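Mallcombe Tests Winter Layer Claims, Finds Most Come Up Short

MALLCOMBE -- Fothergill wore six "one layer is enough" winter tops on the Clirnden train in January. Two kept the wearer warm on the platform.

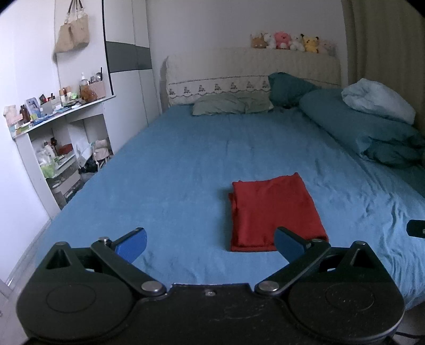 The other four needed a coat, whatever the label said -- and the priciest cost $309.
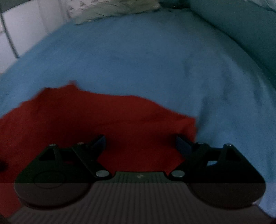
Fothergill doubts the color talk too. Makers say deep shades feel warmer. A crumpled brick-red cloth on light blue fabric may look cozy, but looks don't block wind.

Full results are at the Herutbridge store.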